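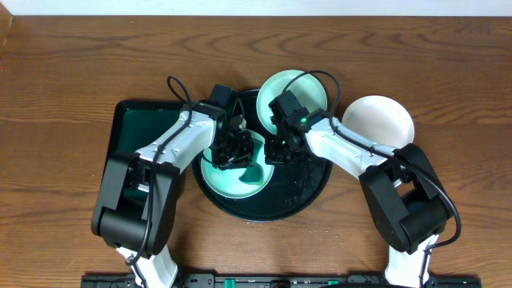
Two-arm bench, Zurbridge: both grippers over the round tray.

Ticket: Jaws release late on the left arm during gripper comparison
Site: Zurbridge
Opened: 17/03/2021
Opened by: Birthe Hafþórsson
Assigned to: Arnar Mikkelsen, Nirnimport technical support
Priority: Normal
Status: Resolved, one item carried over

Summary of the fault

The bench at Zurbridge is being used to compare two sets of jaws, the standard set supplied with the arms and the Kurnville set with the softer pads. Both arms are driven by a single Birhane controller. The standard jaws open when commanded. The Kurnville jaws, when fitted to the left arm, hold on to the rim of a dish after the open command has been sent, and the dish is lifted a short way before it drops back on to the tray. The same jaws fitted to the right arm do not show the fault.

The delay was measured from the controller log at 300 milliseconds. It was present in 13 of 20 trials on the left arm and in none of 20 trials on the right.

Steps taken before opening the ticket

The jaws were removed and refitted with the screws tightened to the figure on the supplier's sheet. The pads were wiped and inspected. The controller was restarted. The left and right gripper cables were not exchanged, as this requires the arms to be isolated and the comparison was in progress.

Support log

Arnar Mikkelsen, first response

Thank you for the detailed report. As the jaws behave correctly on the right arm, we would not at this stage suspect the pads. Please confirm the following:

Whether the late opening is also present when the left gripper is commanded by hand from the controller panel, with no dish in the jaws.
Whether the two arms share one settings file or have one each.
Whether the force limit was changed when the softer pads were fitted.

Birthe Hafþórsson, reply

With no dish in the jaws, the left gripper opens promptly. I repeated this several times and could not produce the delay. Each arm has its own settings file. The force limit was lowered for the Kurnville jaws on both arms, and I have attached the two files. The change on the left arm was made by a colleague, Skye Chisholm, whom I have copied in.

Skye Chisholm, comment

I can confirm that I edited the left arm file. I entered the new force limit and saved, and the panel accepted it. I did not alter any other line. The file was copied from the previous set-up and I did not compare it with the right arm's version.

Arnar Mikkelsen, second response

The two files differ in one place besides the arm name. The left arm has the setting for "hold until settled" switched on. When this is on, the controller waits for the reading from the jaw motor to become steady before it acts on an open command. The standard jaws are stiff and the reading becomes steady almost at once, so the setting would go unnoticed. The softer pads continue to give under load and the reading takes longer to settle. With empty jaws there is no load, which would explain your result from the panel.

Please switch the setting off in the left arm file, reload the file and repeat the trials. It is not enough to save the file; the controller reads it only when it is loaded or at start-up.

Birthe Hafþórsson, reply

The setting has been switched off and the file reloaded. Over 20 trials with the Kurnville jaws on the left arm, no late release was recorded. I would consider the original fault cleared.

While repeating the trials we noted a second matter. The position reported from the left wrist camera disagrees with the position reported from the right by 5 millimetres when both are directed at the same point on the rim of the round tray. We do not know how long this has been the case. It affects the comparison, as the approach of each gripper is corrected from its own camera.

Mogens Steinarsdóttir, comment

I look after the cameras on this bench. The left wrist camera was taken off when the jaws were first exchanged, in order to reach the screws, and was then put back on the same bracket. It was not calibrated again. I had understood that the bracket located the camera closely enough for this not to be needed.

Arnar Mikkelsen, third response

The bracket holds the camera firmly but has a small amount of play before the screws are tightened. Calibration should be repeated whenever a wrist camera has been removed, even if it goes back on the same arm. Please use the board supplied with the controller and carry out the procedure with the jaws that will be used in the trials already fitted. The camera's view includes the jaw tips, and the procedure checks their place in the view as its final step.

I would also advise recording the lighting. Glossy dishes and dark trays can both mislead the edge finder, and a calibration made under one set of lamps may need checking under another. 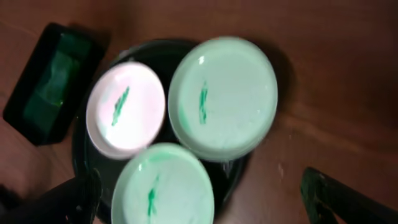
Should the calibration be run separately for each set of jaws, or will one result serve for both?

A separate calibration should be run for each set and saved under its own name. The Kurnville jaws are longer at the tip than the standard set, so a result obtained with one will place the other wrongly in the approach direction. Once both results have been saved, either can be loaded from the controller panel when the jaws are exchanged, provided that the camera itself has not been removed.

Mogens Steinarsdóttir, comment

Both wrist cameras have been calibrated with both sets of jaws and the four results saved under separate names. The two cameras now agree at the rim of the tray to within the tolerance on the supplier's sheet.

Birthe Hafþórsson, reply

Left arm results obtained before the file was corrected have been set aside and will not be used in the comparison. Right arm results from the same period are retained, as that camera was not disturbed. Guðlaug Lykkegaard has approved this on behalf of the site.

Resolution

Late release: cleared by switching off "hold until settled" in the left arm file and reloading it.
Camera disagreement: cleared by calibration of both wrist cameras.

Item carried over

Nirnimport is to amend the jaw exchange sheet so that the settings of the two arms are compared before trials begin — the present sheet mentions only the force limit — and so that calibration is listed as a required step after any camera has been removed. The amended sheet is due in July. Assigned to Arnar Mikkelsen.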